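Folk Custom and the Parish Year
Handout 4: Bell, bread and boundary

Read this before the Tuesday seminar. The set reading is Bodnár's chapter on perambulation, pages 96 onwards.

1. What we mean by a calendar custom

A calendar custom is something done by a community on a fixed day, or a day worked out from a fixed feast, and repeated each year. It needs people who expect it to happen. A single revival staged for a fair does not count, although it may turn into a custom if it carries on.

Last week we looked at doles. This week's case is the June boundary walk at Grulton, which combines three things usually found apart: a walk round the parish bounds, a hand-out of bread, and the ringing of a single bell at the start and finish.

2. The Grulton walk: outline

The walk begins at the church gate at 7 in the morning. The bell is rung, the walkers go round the bounds against the sun, and they stop at each boundary mark. At the mark called Rácz Stone the youngest walker is lifted and set down again on the other side. Bread is given out at the last mark, by the mill stream, and the bell is rung again when the first walker is back at the gate.

The direction is unusual. Most recorded walks go with the sun. Piroska Takács argues that Grulton changed direction when the lower meadow was enclosed and the old path became impassable early in the day. Gyula Vörös thinks it was always done that way. Neither has a document that settles it.

3. Sources

Churchwardens' accounts. These record spending, so they tell us about bread and ale and very little about what people did. The first Grulton entry is for bread "for them that goe about". No route is given.

The Zustska notebook. Kept by a schoolmaster who walked the bounds more than 20 times. Good on the order of the stops, poor on dates. He disliked the lifting at the stone and may have played it down.

Oral accounts. Graziella Bassi's interviews are in the course folder under item 623. Note how many speakers say the custom has "never changed" and then describe changes.

4. Problems of age

People often claim that a custom is pagan. Ask what evidence is offered. In most cases the claim appears first in a Victorian guidebook and is copied from there. For Grulton the pagan story is later still — it comes from a pageant programme.

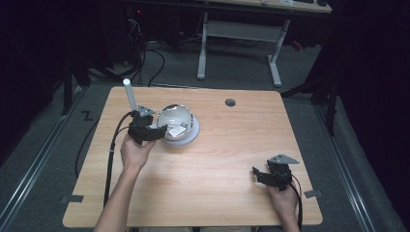 A gap in the record is also easy to misread. If the accounts stop mentioning bread, the custom may have ended, or a private donor may have started paying for it. Duván Nina found this at Stetance, where the bread disappears from the parish books and turns up in a farmer's will.

5. For the seminar

Bring notes on the following.

Which parts of the Grulton walk had a practical use, and when did that use end?

Who paid, and does the answer change over time?

Compare the lifting at Rácz Stone with the bumping of boys described by Bodnár. Are they the same practice?

Essay titles will be given out at the end of the session.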